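# Sandwich station, Ramance policy vs. the Pravar baseline - September, started 9:40 am

Picking up from the last entry. The plan was to rerun the comparison with the longer training set and see whether the gain Gronon reported on their table survives on ours.

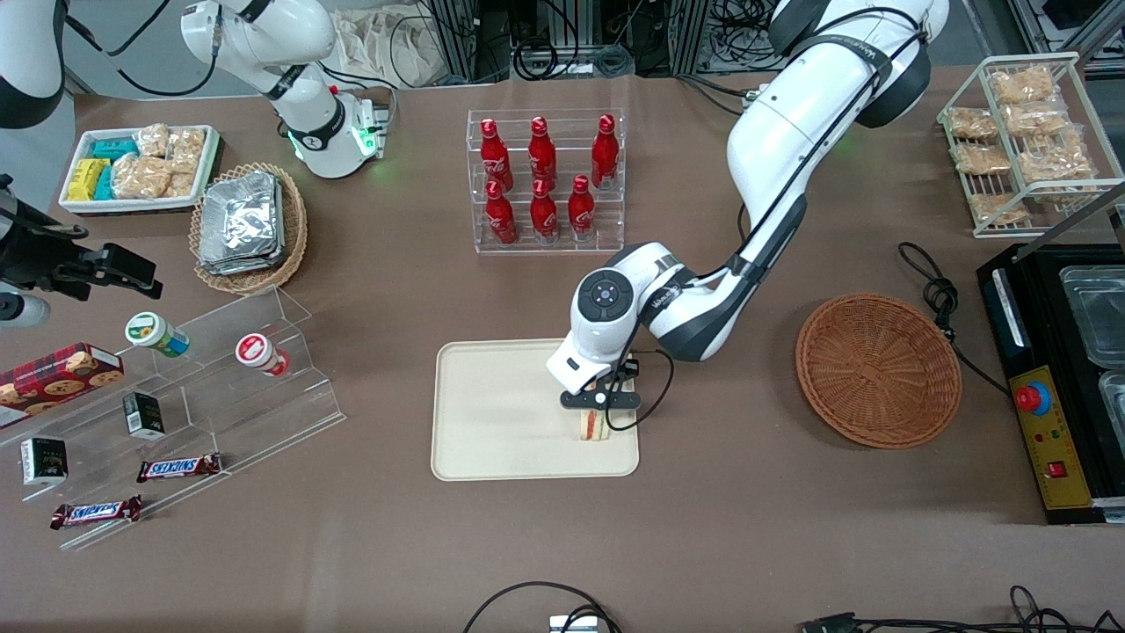 I still don't believe the headline number, and I want to write down why before the results come in and I talk myself into something.

The claim is that going from 200 demonstrations to 500 takes the sandwich pick from "works on a good day" to "works." Fine. But the 300 extra demos were all collected after the gripper fingers were changed, and the first 200 weren't. So more data and better data got mixed together, and whoever reads the plot will see a nice line going up and credit the quantity. I would have too if I hadn't gone back through the collection log.

What I want to separate:

- number of demos
- old fingers vs. new fingers
- how much the clutter around the tray moves between episodes

The last one bothers me most. In the training episodes the tray sits in the middle and the bottle stand sits behind it, nearly every time. If the policy has learned "go to the spot in front of the red bottles," it will look great on this table and fall over on the next one. Swapping snacks in and out along the sides doesn't test that. It makes the table look varied to a person and changes very little about where the arm has to go.

### Protocol for today

Two checkpoints, same weights init, same camera calibration. One trained on the first 200, one on 200 drawn from the newer batch only. If fingers are doing the work, the second should beat the first with no increase in data at all. The full 500 gets run last so I'm not comparing everything to it in my head.

136 trials total, split evenly across the three checkpoints and the Pravar baseline, so 34 each. Order shuffled by script. I am not picking the order.

Scoring:

- Success means the sandwich is on the tray and released, with the filling still between the bread.
- A squashed sandwich is a fail. The older sheet counted these as successes, which I only found out by reading the comments column.
- Any human nudge is a fail, including "just straightening the tray."
- Left arm only. If the right arm moves into the work area, stop the run and log it separately.

### Notes while running

10:25 am - First batch done. The wrist cable hangs close to the tray when the gripper is pointed straight down. It touched the rim on two runs. Neither one changed the outcome, but it's a contact the model never sees labeled, so I've marked both.

11:10 am - Moved the bottle stand a hand's width to the left for a handful of side trials (not part of the 136). The arm hesitated over the old spot, then corrected. Better than I expected. I'm not going to make a claim from a handful of trials, and I'd ask anyone quoting this entry not to either.

11:50 am - Bread matters. Sandwiches from the start of the morning hold their shape and the later ones sag at the corner, so success drops through the session no matter which checkpoint is up. The shuffle should spread this out. It does mean all the earlier results, run in blocks with the new model first, are suspect. The Tanasarn writeup has the same block order, as far as I can tell from the appendix.

1:30 pm - All 136 in. The newer-batch 200 is ahead of the first 200 by a clear margin. The full 500 is ahead of the newer 200 by two successes. With 34 trials each that's nothing, and I wouldn't bet lunch on the ranking holding up in a repeat.

### Where that leaves it

My reading is that most of the reported gain came with the new fingers. I can't rule out that the operators also got better with practice, which would look exactly the same in this data. Splitting those would need fresh demos on the old fingers by the current operators, and I doubt anyone will volunteer for that.

The baseline did worse than all three, but it was tuned for the old tray height and I haven't checked how much that costs it. Please don't put it on the slide until I have.

To do:

- Re-score the older runs with squashed as fail
- Repeat the moved-stand trials properly, with the tray moved as well
- Tie the wrist cable up higher, then rerun the two marked cases
- Ask Gronon what order they ran theirs in, and which fingers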